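The Long Walk of the Dundarville Heron

At four in the afternoon the brass band stops, the barriers along Quay Street are drawn back, and the Heron begins to move. It stands as high as the second-floor windows of the old customs house. Its neck is raised and lowered by ropes, its wings by a pair of hand-turned drums, and its legs by a crew of 15 walkers who have rehearsed the route in all weathers. The journey from the harbor to the cathedral steps covers less than a mile and takes most of the evening.

The Heron is the work of Ovau, a street theater company that has made outdoor spectacles on a large scale for more than two decades. Its productions have no spoken dialogue and no tickets. They depend on a route, a procession of built figures, and the willingness of a town to close its streets for several hours. Dundarville agreed to do so after two years of discussion, and the result was the largest public performance the town has staged.

Tania Mridha, artistic director of the company since its move to Trastodthorpe, describes the planning of a parade as a form of surveying. Before any figure is drawn, members of the company walk the proposed streets and record the height of every sign, lamp bracket, and overhead cable. In Dundarville the list ran to 146 entries. The narrowest point, a passage beside the fish market, determined the width of the Heron's body and, in consequence, the span of its folded wings.

"A figure that has to be taken apart to turn a corner has lost the audience," Mridha says. "We begin with the corner."

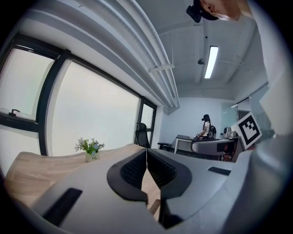
Construction took place at the company's workshop in Trastodthorpe, a former grain store with doors tall enough to admit a finished figure standing upright. The frame is ash and steel tube. The feathers, cut from sailcloth and painted on both sides, were sewn in overlapping rows so that they lift when the wind comes off the water. Several early versions of the head were rejected. One was considered too friendly, and another could not be recognized as a bird from behind.

Music for the procession was commissioned from the Kodikara ensemble, whose players travel on a flat wagon ahead of the Heron. The score is written in short sections that may be repeated as often as required, an arrangement that allows the conductor to wait while the walkers change places. On the opening night the third section was played 10 times at the foot of Chapel Hill, where the cobbles are uneven and the crew proceeded with particular care.

Local participation was a condition of the town's support. Residents aged from eight to 68 joined the procession as reed cutters, lantern bearers, and fish, following a series of open rehearsals held in the school gymnasium. Their costumes were made in Dundarville from patterns supplied by the company and remain the property of the town.

The closing sequence is brief. On the cathedral steps the Heron lowers its head, the lanterns are put out one street at a time, and the wings open fully for the only time that evening. The figure is then walked back to the harbor without music. Many spectators choose to follow it.

Ovau will spend the winter in Trastodthorpe, where repairs to the left wing drum are to be completed in December. A second figure is under construction there for a river town farther inland, and the survey of its bridges has already begun.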